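Small-Scale Fisheries: Course Handout 4
Landing, Weighing and Recording the Catch

Tutor: Faraji Kaijage
Practical sessions: Vikas Nautiyal

Read this before the practical. Bring a pencil, the blank catch sheet from Handout 3 and a ruler.

1. Why single large fish matter

A very large fish gets talked about, and the weight grows each time the story is told. For a fishery record, a fish that was not weighed has no weight. It may still have a length, and a length is worth writing down. In many species the big fish are older females, which produce far more eggs than small ones, so a change in how often they are landed is useful to know.

2. Getting the fish into the boat

In a narrow canoe the danger is the load moving to one side. One person handles the fish and the other stays low on the opposite side. If the fish is too heavy to lift safely, tie it alongside and paddle slowly to the bank. Do not stand up to pull. Write on the sheet whether the fish was brought in over the side or towed, as towed fish are often damaged at the tail.

3. Measuring

Two lengths are used on this course.

Total length: tip of the snout to the end of the longest tail ray.
Fork length: tip of the snout to the middle of the fork in the tail.

Lay the fish on its right side with the mouth closed. Keep the tape straight and do not bend it over the belly. Read to the nearest centimetre below. State which length you have taken. A sheet that says only "length" will be handed back.

4. Weighing

Hang the scale from something fixed and set it to zero with the sling attached. Wait for the needle to settle. Note whether the fish is whole or gutted. The two must never be added together in the same column.

Worked example from the Valby exercise: a landing of 240 kg is reported, all whole fish. The largest single fish weighs 39 kg.

39 ÷ 240 = 0.1625, so one fish makes up just over 16 per cent of the landing by weight.

Leaving it off the sheet would change the day's total a great deal, but the fish count by only one. 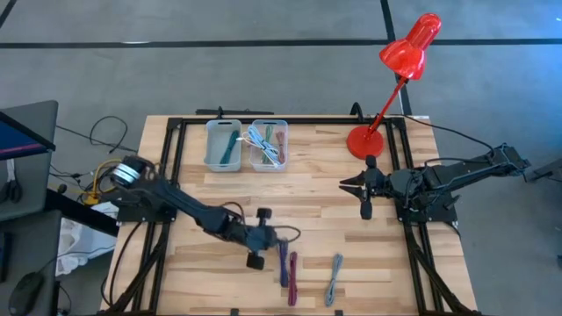
5. Filling in the sheet

Use one line for each fish over 33 cm total length. Smaller fish are counted and weighed together by species. Put the gear in the third column (gill net, longline, handline, trap, cast net). If the fisher does not want to give the place, write the name of the river only.

6. For next time

Read the Rezende chapter on mesh size and selectivity. Using the March landings table, work out the share of the total weight taken by each gear. Show your working. Handwritten answers are fine.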